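## 2. Setting up the plush desk

*Lustard Desk Guide, home copy. Last changed 8/13/21 by Jolanta Olszewski.*

Okay, so you've read section 1 and the desk is standing where it's going to stand. Now the fun part! This section covers the rug, the lamp, the toys, and the snack and card boxes, in that order. I've done it in other orders and ended up lifting everything off again to get the rug straight, so please do the rug first.

**You'll want:**

- a woven rug or runner that fits the desktop
- a tall lamp with its own base
- a short string of battery fairy lights
- your plush toys, whichever ones are getting desk space this season
- any long boxes you like to keep out (mine are mostly for the artwork)
- a lint roller and a dry cloth

### 2.1 Rug

1. Clear the desktop completely and wipe it with the dry cloth.
2. Unroll the rug with the pattern facing up and let it lie flat overnight. A rug that came tightly rolled from the Papadopoulos shop (that's where I get all of mine) will have curly ends for a day or so.
3. Line up one row of the pattern with the front of the desk. Rows of triangles are great for this, you can spot a crooked one from across the room.
4. Smooth from the middle out to the sides with flat hands.
5. Run the lint roller over it now, while you can still reach everything.

> **Note:** If your rug slides, put the Gekell grip sheet under it. The sheet comes in one size and you trim it with scissors. Mine is cut down to 510 mm on the short side and doesn't peek out anywhere.

### 2.2 Lamp

1. Stand the lamp toward the back of the rug and check that the whole base is sitting on it. Half on, half off, and it'll wobble every time you type.
2. Run the cord off the back of the desk. Don't tuck it under the rug.
3. Turn the head so the light washes over the wall. I find plush faces look so much nicer with light bouncing off the wall than with a bulb glaring straight down at them -- try it both ways and see.
4. If you use a small clip on the pole, put it high enough that it's well above the tallest toy.

> **Caution:** Keep plush fur, paper and wrappers away from the lamp head. Switch the lamp off before you move it or dust it.

### 2.3 Toys

I keep the toys in one heap in the middle and build out from there. Straight lines never worked for me, they fall over like dominoes and then I get grumpy. A heap is already lying down!

1. Put your longest toy in first, toward the back. A caterpillar with fat round segments makes a lovely bumper for everybody else.
2. Add the medium toys in front of it. Lying on their backs is fine.
3. Tuck small ones into the gaps so their ears or faces show over the top.
4. Step back, look, and swap anything that's hiding. Give this a few minutes, it's the part that makes the desk yours.

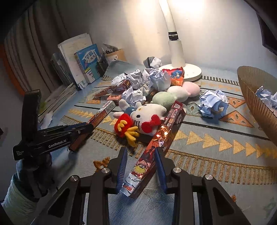 *Fig. 2 -- Middle of the desk, with Hello Kitty on her back and the white and blue bunny peeking over her.*

Notice how the pink end of the caterpillar points off to the right. I like to leave that end free so there's something to grab when I need to slide it out for washing. The lamp base is behind the toys, and they hide a fair bit of cord clutter back there too, if you have any.

Strong colors are worth spreading out. The big red bow and the red plush with the yellow fringed tail are right beside each other in Fig. 2, and you could split them up if you want a calmer look. I tried that for most of April and missed the red corner, so do what you like.

### 2.4 Boxes, snacks and fairy lights

1. Save the long narrow boxes for last. They're light and they'll ride on top of whatever's underneath.
2. Turn the artwork side up. If there's a character on it (orange hair, in my case, very Naruto) that's the side you want to be looking at.
3. Lean one end on the toy pile if you want a bit of height. A tilted box looks more relaxed than a flat one, but press on it gently to make sure it isn't squashing somebody's face.
4. Lay the fairy lights last of all. A short strand is plenty.
5. Snack bags can go by the lamp base while you're deciding. Unopened only, please.

> **Note:** I put a little Wesisis sticker on the bottom of each box with the date I bought it. Write small, the sticker has room for 9 letters and then you're out of luck.

> **Caution:** Check the battery pack on the fairy lights before you cover it with anything. If it's warm to the touch, take it off the desk and change the batteries.

### 2.5 Looking after it

- **Every week:** lint roller on the open parts of the rug, dry cloth on the lamp pole and base.
- **Every two months:** everything off, shake the rug outdoors, wash the plush that can be washed. Read the tags! Anything with glued-on felt gets a damp cloth and nothing more.
- **When you add a toy:** one in, one to the shelf. I broke this rule all through last winter and lost the keyboard for a while.

If the pile keeps sliding forward, pull the back toy closer to the lamp base and start again from 2.3, step 2. If it still slides, the rug is probably bunched up underneath, so feel along it with your palm before you blame the toys.

Shelf set-up, including the 200 mm risers, is in section 3.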